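Ruswood Shared Desks: Frequently Asked Questions

These are the questions we get most often from members who use the shared tables on the Arkmont floor. If yours isn't listed, leave a note at the front desk or write to Syahrul Ngau, who looks after the work areas.

Last updated April 18, 2024

Do I have to clear my table when I leave?

Yes. All the tables on the Arkmont floor are shared, and none of them is assigned. When you finish for the day, the top should be clear for the next person. If you're stepping out for lunch or a meeting, you can leave your things for up to 30 minutes. After that, the table may be given to someone else and your things moved to the holding shelf.

What can I leave on a table overnight?

Nothing. If you need to keep something here, use a drawer or rent a locker.

Where do pens and markers go?

Each table has a shallow tray in the top drawer. Pens go on the left and markers on the right. Put the caps back on before you put them away, and press until they click. Store markers flat, especially the thick ones. If a marker has stopped working, drop it in the collection box by the printer and take a new one from the supply cabinet. You don't need to sign for it.

Please don't put personal pens in the shared tray. They will get used.

What about glasses?

Glasses are the item we find most. If you take yours off to work, put them in a case, or at least set them at the back of the table with the arms folded and the lenses facing up. Glasses at the front edge get knocked by sleeves and bags. We keep 78 hard cases at the front desk, and you can take one for the day at no charge. Return it when you leave.

Reading glasses left behind go in the labeled bin at the front desk. Prescription glasses are kept separately and held longer (see below).

What does a table look like before it's been sorted?

Most tables end the day with a mix of small items and a few pieces that need a decision: keep, file, or throw out. Start with anything breakable, then the writing tools, then whatever is left.
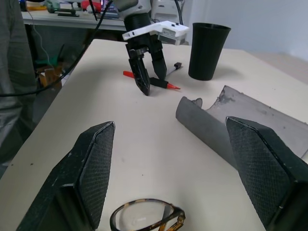

Glasses, a red marker, a white pen with a black cap, and a gray tube on a white tabletop.

For a mix like that, the order would be glasses into a case, marker and pen into the tray, and the tube into the upright rack. Plastic sheet is covered in the next two questions.

How should I store tubes and rolled material?

Stand them in the upright rack next to the large cutting table. Don't leave them lying on a desk, where they roll. The rack takes tubes up to 30 inches long. Anything longer goes on the wall hooks. Write your name and member number on a paper tag and loop it around the tube. Please don't write on the tube itself or use packing tape on it.

Rolled drawings and prints should be in a tube before they go in the rack. Spare tubes are in the supply cabinet, bottom shelf.

What do I do with plastic sheet and offcuts?

If a piece has a clean edge and is bigger than a sheet of letter paper, put it in the flat file, in the drawer marked Reuse. Pieces that are torn, cracked, or have residue on them go in the scrap bin. Watch your fingers on ragged edges. There are work gloves on the hook beside the bin.

Sheets that want to curl can be laid under the weighted board in the flat file overnight. Most will be easier to handle the next day. If a sheet still won't lie flat, roll it with the curl, put a band around it, and stand it in the rack.

How do I get marker off a white tabletop?

Try a damp cloth with a drop of dish soap first. If the mark stays, use rubbing alcohol on a soft cloth, dab it, and wipe in one direction. Rinse with plain water and dry the spot. Don't use scouring pads, steel wool, or anything gritty on the tops. They leave a dull patch that picks up dirt much faster than the rest of the table.

For glue or tape residue, use the plastic scraper in the cleaning caddy, held low and flat. Metal blades are not allowed on the tables.

If you make a mark you can't get out, tell us. There's no charge for ordinary wear.

Are there cleaning supplies on the floor?

There is a caddy at each end of the room with cloths, soap solution, alcohol, and a scraper. Used cloths go in the mesh bag under the sink. Put the caddy back where you found it.

Can I rent a locker or a drawer?

Yes. Drawers are included with a full membership. Lockers are extra and come in two sizes. The Qin wing has the small ones, which hold a laptop, a pencil case, and a coat. The tall ones are by the stairs. There is usually a waiting list for tall lockers, and it gets longer in August when the summer members overlap with the fall ones.

How long do you keep lost items?

Pens, markers, and other supplies: we don't keep these. They go into the shared tray.

Reading glasses, chargers, notebooks: 30 days.

Prescription glasses, keys, wallets, electronics: 90 days.

When you come to collect something, be ready to describe it. For glasses, the frame color and shape are enough. Notebooks are not opened, so tell us what the cover looks like.

I found something on my table that isn't mine. What should I do?

Put it in a zip bag from the front desk, write the table number and the time on the bag, and hand it in. If the desk is closed, use the drop slot. Don't leave it on a neighboring table.

Who do I contact about a damaged table or a broken drawer?

Call extension 851, or fill out a card at the front desk. Include the table number, printed on the underside of the right front corner. Wobbly legs are normally fixed the same day. Replacement drawer slides are ordered through Jusex and can take a couple of weeks, during which the drawer will be taped shut.

Can I bring my own desk organizer?

You can, as long as it goes home or into your locker with you. Keep it small enough that it doesn't hang over the edge of the table, and don't stick it down.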